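March, workshop notebook, second batch of soap trials

Kettle on at half past six and in here before anyone else, which I do love at this time of year when the mornings have gone a bit cool and the back room isn't stuffy yet. I want to get everything down while it's fresh, mostly for my own sake but also for Gönül, who will be taking over the curing racks while I'm off at my sister's and deserves better than my scribbles on the backs of receipts.

Where we left things

The first batch with the Stergiou olive oil came out lovely and mild but very soft. Gönül Kahraman pressed her thumb into one at the end of its first week and left a print you could have used at a police station. We both agreed the oil is too nice to give up on, so the plan has been to keep it and change what goes around it. I've brought the coconut up a little and the water down, and I'm leaving the castor alone for now because I've learned the hard way (see the sorry business of the grey lavender) that if I fiddle with everything at once I never find out what did the trick.

Pouring

Lye solution mixed by the open window, goggles and long gloves on, lye into water as always and never the other way. I let it sit until the side of the jug felt only just warm through the glove and then checked it with the probe. Oils were melted in the big stainless pot and I was aiming to bring the two together at 44 degrees. They crossed over nicely for once, and I didn't have to stand there fanning the pot with a baking tray like last time.

Trace came on slower than I expected. I gave it short bursts with the stick blender and plenty of hand stirring in between, and it would have been 16 minutes all up before I was happy with the trail it left on the surface. I'd much rather wait than get the false trace we had with the shea recipe, when it looked thick as custard and then wept oil all over the mould liner!

Colour

Rose clay went in first, slaked in a spoon of water so it wouldn't speckle, and then the mica. I tried two mixes in small cups before committing. The Vostari mica on its own was pretty but rather pink and went a little dull overnight in the test cup. The Drernon one is more orange than the label lets on. Half and half seemed the friendliest colour of the lot, so I went with that and wrote the weights on the inside of the cupboard door, where all the important things end up.

Scent

Sweet orange with a bit of litsea to hold it down, and the smallest drop of clove. Gönül finds clove reminds her of the dentist, so I kept it very low. She sniffed the pot when she came in and said she could live with it, and from her that's high praise. I'm still not sure orange lasts through a full cure. We'll see what's left of it by the time the racks are cleared.

Cutting

I've gone back to long bars for the trials, with the idea that we can trim them to hand size later on. Squared ends this time, and I'm keeping an eye on how the long edges look as they firm up. The coral red is the sort of colour I'm hoping for.

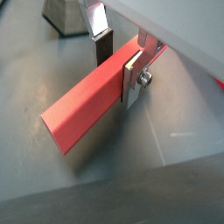 Curing and what Gönül needs to know

Racks go by the inside wall, away from the window, with the fan on low during the day. Please turn the bars every second morning and leave a finger's width between them. If you see any white bloom on top it's most likely soda ash, and a quick pass with the steamer will lift it, though there's no hurry. Weigh the marked bar each time and put the number on the sheet. It'll drop quickly at first and then hardly budge, and that's when I start to get interested.

The 73 gram Rerneo sample (the plain white one on the top shelf, in the paper) is only there for comparing lather. Don't let anyone wash their hands with it, please – I've already caught one of the neighbours at the sink with it.

To do when I'm back

Order more liners and a new probe battery.
Ask Stergiou whether the bigger tin works out cheaper once freight is added.
Try the same recipe without clay, in a half batch, and compare the lather after 2 washes.
Find the lid for the blue bucket.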